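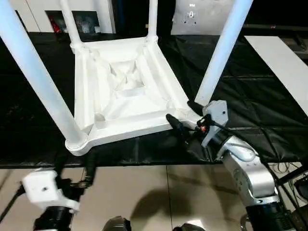 # Draltent – démonstrations bimanuelles, sous-ensemble « tabouret »

Catégorie : Jeux de données > Manipulation

README rapide, à compléter. Version propre prévue pour août.

## Contenu

- 3 114 épisodes enregistrés, 2 099 gardés après tri
- téléopération, deux bras, une pince par bras
- vues : tête + poignets
- un tabouret en plastique blanc, posé à l'envers sur nappe noire
- annotations de contact par pince (libre / approche / prise)

Les épisodes écartés ne sont pas effacés, ils sont dans `rejets/` avec un code de motif. Ne pas les mélanger au train sans relire la section Limites.

## Méthode

Idée de départ (Humaira Durrani) : prédire le contact avant l'action. La politique Flondik sort d'abord un état de contact pour chaque pince, puis la trajectoire conditionnée dessus. Un bras peut tenir pendant que l'autre attend, et c'est là que la baseline Niazi se plantait – elle fermait les deux pinces dès qu'une seule touchait.

Entraînement sur vue de tête seule, puis ajout des poignets. Même découpage pour les 2 variantes. Hyperparamètres dans `config/`, pas touché depuis la dernière série.
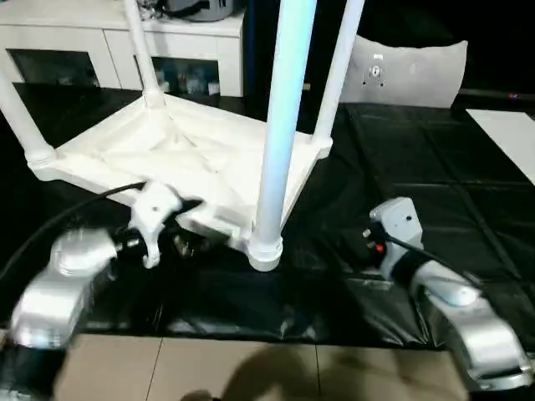 Doditz, le 23 février 2019

Résultats de la série, en vrac :

- tête seule : bon sur l'approche, moyen sur la prise. Confond souvent « approche » et « prise » quand le bord du siège est masqué par la pince
- tête + poignets : nettement mieux sur la prise, un peu plus lent à l'inférence
- cas asymétriques (une pince sur le siège, l'autre en l'air au dessus de la nappe) : les plus utiles pour la tête de contact. À surpondérer, on a mis un poids de 9, réglé à la main
- baseline Niazi : réentrainée sur le même découpage, même défaut qu'avant

Pas d'écart-type pour l'instant, Pentti Pelkonen relance avec d'autres graines. Chiffres complets dans `resultats/` quand ce sera fini. D'ici là ne pas citer de score, merci.

## Vues poignet
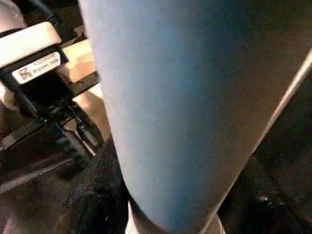

Le recalage poignet/tête reste le point faible du jeu. Décalage temporel corrigé par épisode, mais la correction saute si le flux poignet perd des images. Autre souci, l'occultation : un seul objet bleu pâle peut remplir plus de la moitié du champ, avec la mécanique noire de la pince coincée à gauche, et le réseau n'a plus grand chose pour se situer. Ces images-là sont gardées et marquées `occ=1`. On masque aussi la zone fixe de la pince avant l'encodeur – boîtier blanc, support et étiquette compris – sinon le modèle apprend l'étiquette. Masques dans `masques/`, un par poignet, à refaire si la caméra est remontée.

## Limites

- un seul type d'objet, une seule pièce
- nappe brillante, reflets qui bougent, le suivi de contours décroche
- pas de mesure d'effort, le contact est annoté à l'oeil
- annotateurs pas toujours d'accord sur le debut de la prise. Règle retenue : première image où le doigt ne glisse plus
- droitier/gaucher non équilibré

## Utilisation

Lire `LISEZMOI_format` d'abord. Les horodatages sont en temps du contrôleur, pas en temps caméra. Script de conversion fourni, testé sous Linux uniquement.

Usage recherche. Citer Durrani et Pelkonen, jeu Draltent.

Ce site utilise des cookies pour mesurer l'audience. Accepter | Refuser

© Draltent – Contact – Haut de page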